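# Trenuler opens hire scheme for two-armed tabletop robot

Trenuler has started taking bookings for a hire version of its two-armed tabletop robot, aimed at colleges and small workshops that can't justify buying one outright. The first units go out in September from the company's unit in Trivville.

The hire price is €2000 a month, with a minimum term of 3 months. That covers delivery, set-up, two days of training on site and replacement of worn finger parts. Damage to the arms themselves is charged separately, and customers are asked to add the kit to their own insurance before it arrives.

Saoirse Mac Mathúna, who runs the hire desk, said most enquiries so far had come from teaching departments.

"They want it for a term, they want it to work on the first morning, and they want someone to ring when it doesn't," she said. "Buying one means a long form and a long wait. A lot of them would sooner pay monthly."

The software is supplied by Sinex and comes with a library of 1073 ready-made hand movements, covering grips, turns, lifts and passing an item from one hand to the other. Users can edit these or record their own by guiding the arms. Recordings stay on the customer's machine unless they choose to share them.

Barbieri, which makes fittings for shop counters, had an early unit over the summer. Senan Nic Aodha, its workshop manager, said handling cups and other smooth, round items took the most setting up.

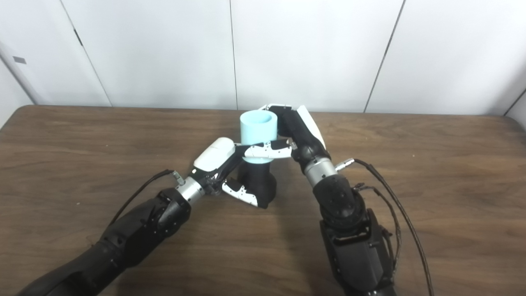
"With one hand you can get away with a fair bit," he said. "Once both are on the same item, they have to agree on how hard to hold it. We spent most of the first week on grip settings and I'd tell anyone else to plan for that."

He said the printed manual was thin on the subject and that the firm had relied on phone support, which is open from 8am to 6pm. Trenuler says a longer section on two-handed work will be in the next edition, and hire customers will be sent it free.

The robot needs a level table and an ordinary wall socket. Tables are not supplied. Customers who decide to buy at the end of the term can have 2 months' hire taken off the price.

Bookings are handled by Mac Mathúna and Diarmuid Horgan at the Trivville office. Demonstrations can be arranged there by appointment, mornings only.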